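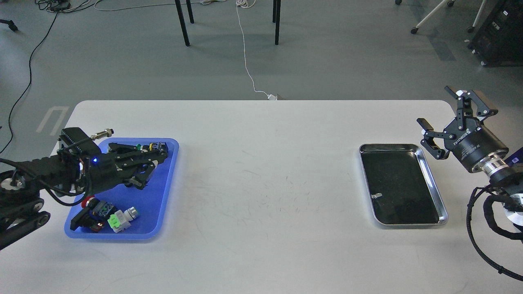
Sarneck音楽助成 御中

「Likine録音アーカイブ復刻事業」中間報告
2026年8月5日
Grusanceレコード 制作担当

お世話になっております。採択いただいた復刻事業について、前回の報告以降の進み具合をお知らせします。先に申し上げてしまうと、音がすばらしいです! 保管状態からしてある程度の劣化は覚悟していたのですが、再生してみると弦の倍音も手拍子の奥行きもきちんと残っていて、作業中に何度も手が止まりました。

## テープの転送

預かったオープンリールは331本で、すべての外観確認と台帳の記入が終わっています。デジタル転送はスタジオ録音を先に進め、公民館と野外の実況録音がそのあとに続いています。手元で聴ける音源は53時間近くになりました。

転送にあたっては、箱書きをそのまま信用しないことにしました。Likineの録音は箱と中身が入れ替わっているものが多く、「練習」とだけ書かれた箱から、これまで存在しないと思われていた組曲の全曲演奏が出てきたこともあります。冒頭に調弦の音が長く入っていて、そこから切れ目なく第一曲に移っていく、実に格好のいい演奏です。当初の選曲案には当然入っていなかったので、案を組み直しました。

べたつきの出ているリールは低温での乾燥処理に回しています。処理後に再生できる時間が限られるため、機材の空きと合わせて予定を組む必要があり、転送全体の進行は申請時の計画よりやや遅れています。遅れの分は、ライナーノーツの執筆を前倒しして吸収する予定です。

## マスタリングとカッティング

マスタリングはGrimshawスタジオにお願いしています。最初の試聴用マスターは低域がやや強く、笛と声が後ろに引っ込んで聞こえました。先方に相談したところ、テープのヒスを無理に削らず、中域をわずかに持ち上げた版を作ってくださり、こちらが見違えるほどよかったです。ヒスは残っています。残っていますが、音楽が始まると気になりません。

盤の仕様は2枚組のLPに決まりました。1枚に詰め込む案も検討したものの、片面が長くなると内周で高域が歪みやすく、いちばん静かな終曲がちょうどその位置に来てしまいます。2枚組にして収録曲は10曲、組曲を1枚目の両面に、単独の曲を2枚目に置きました。A面からB面へ裏返すところが、ちょうど舞踏の曲の前になります。盤を返す間も含めて楽しんでいただけると思います。

回転数は33 1/3です。45回転の試し切りも聴き比べましたが、面の切れ目が増えて組曲の流れが損なわれるため見送りました。

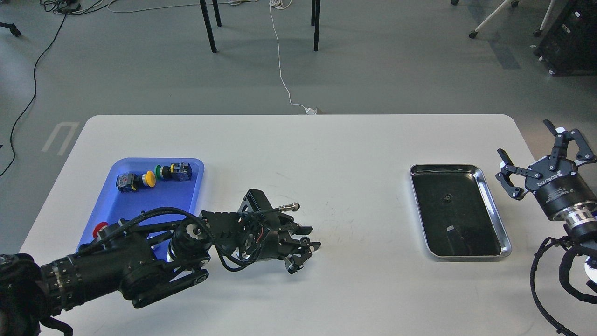 青いトレイに入った押しボタン部品とステンレスのトレイ。

## ジャケットと解説

ジャケットは見開き式で進めています。表の図案は当時の演奏会の刷り物から起こした抽象的な線画で、色は墨と朱だけ。校正刷りでは朱が少しくすんで見えたため、用紙を白色度の高いものに替えてもう一度刷ってもらっています。背文字は棚に差した状態で読めるよう、申請時の見本より太くしました。細かな点ですが、レコード店の棚で見つけてもらえるかどうかに直結するところなので、こだわりました。

解説は曲ごとの短い文章と、録音の経緯をまとめた長めの文章の二本立てにします。曲ごとの文章は初稿がそろいました。楽器の呼び名に揺れがあり、箱書き、演奏会の刷り物、後年の聞き書きで表記がばらばらです。本文では刷り物の表記に統一し、異表記は巻末の一覧に載せる方針です。英訳も付けますが、曲名については直訳を避け、原題のローマ字表記に短い説明を添える形にします。

歌詞の掲載については、聞き取れない箇所がまだあります。速度を落として何度も聴いても決めきれないところは、推測で埋めずに空白のまま印刷するつもりです。発売後に、ご存じの方から教えていただけるかもしれないという期待もあります。
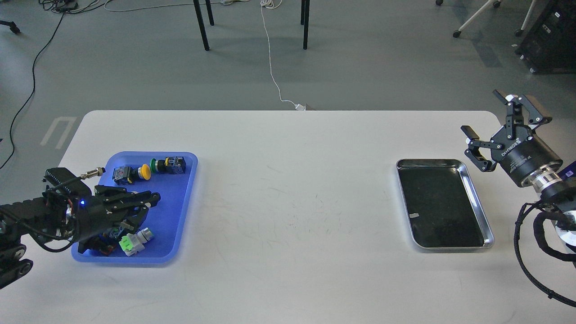

権利関係では、演奏者側との書面の取り交わしがほぼ済み、残っているのは組曲の編曲に関する確認だけです。先に述べたとおり組曲の全曲演奏は後から見つかったもので、当初の許諾の範囲に含まれていませんでした。先方は収録に前向きで、書面の文言を詰めている段階です。これが整わないままプレスに進むことはしません。万一間に合わない場合に備えて、組曲を抜粋版に差し替えた曲順も用意してあります。できれば使わずに済ませたい曲順です。全曲版のほうが圧倒的によいからです。

## 試聴会

地元の小さな喫茶店をお借りして、転送した音源の試聴会を開きました。告知は店頭の貼り紙と弊社の便りだけでしたが、席が埋まり、立って聴いてくださる方もいました。再生したのは組曲から数曲と、野外録音の一部です。野外録音には虫の声や子どもの声が一緒に入っていて、これを消すべきかどうか社内でも意見が割れていたのですが、会場では「残してほしい」という感想が多く寄せられました。盤でもそのまま残す方向で、スタジオにも伝えてあります。

会の後で、Likineの古い演奏会の半券を見せてくださった方がいました。演目の順番が刷られており、曲順を考えるうえで大きな手がかりになりました。写しを取らせていただき、見開きの内側に図版として載せるお許しもいただいています。こういうものが出てくるのは、本当にうれしいです。

## 予算について

費目間の変更が一件あります。テープの乾燥処理が見込みより多くなったため、宣伝費の一部を転送費に移しました。総額に変更はなく、助成要項で届け出が必要とされる範囲にも達していませんが、念のためお知らせします。宣伝のほうは、映像の制作をやめて音源の先行公開に絞ります。音を聴いていただくのがいちばん早いと、試聴会で実感したこともあります。

プレス費は見積もりのとおりです。用紙の変更による差額は小さく、印刷費の中で収まる見込みです。

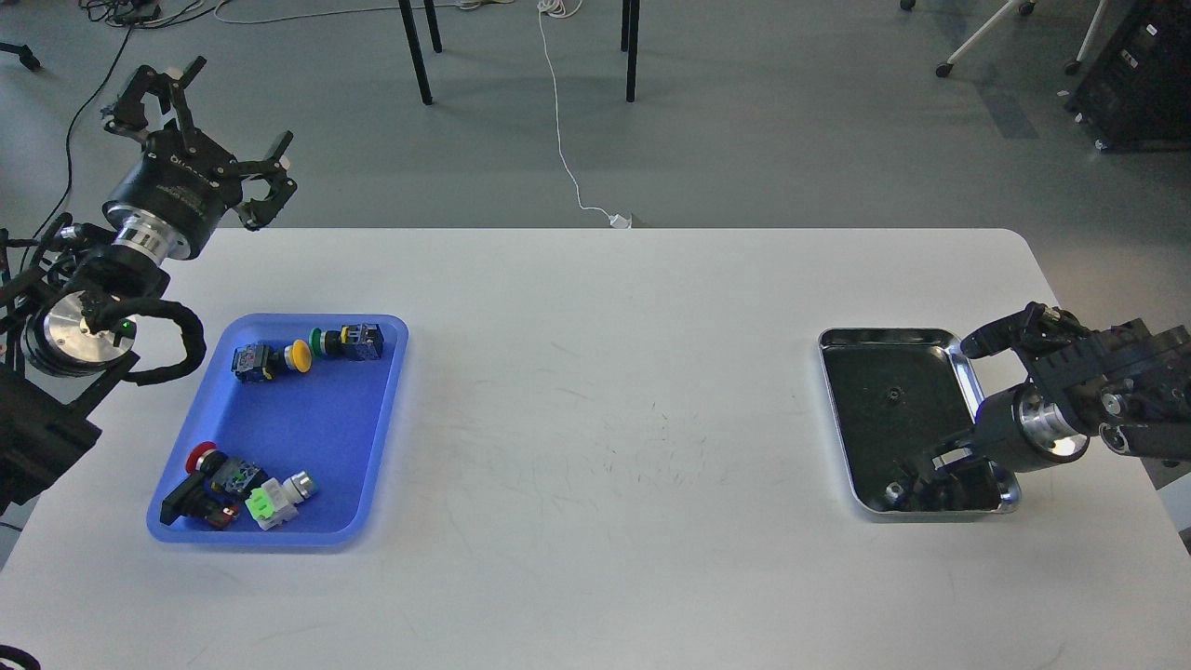

テストプレスについては、工場の枠を確保できました。届いた盤は針とカートリッジの異なる再生環境で聴き、ノイズの有無と、各面の最後の曲の歪みを重点的に確かめます。特に終曲は、消え入るような声の後ろで弦が一度だけ鳴るところがあり、そこに雑音が乗ると台なしになります。問題があればカッティングからやり直せるよう、日程に余裕を持たせました。

## 今後の予定

- 残りのリールの転送と、台帳への曲目の追記
- 編曲に関する書面の取り交わし
- ジャケットの再校と色の確定
- 長い解説の執筆、英訳の校閲
- テストプレスの試聴と量産の判断

発売は申請時と同じく10月を目標にしています。テストプレスでやり直しが出た場合は後ろへずれる可能性がありますので、判断がつき次第すぐにご連絡します。台帳は転送が済んだあとに整理し、曲目と録音場所から検索できる形で公開する準備を進めます。

ご相談したいことが一点あります。助成表示のロゴを見開きの内側に置きたいのですが、墨一色での使用は可能でしょうか。再校に間に合わせたく、ご返信をいただけますと助かります。あわせて、試聴用マスターから組曲の第一曲をお送りします。できれば大きめの音で、調弦のところから聴いてみてください。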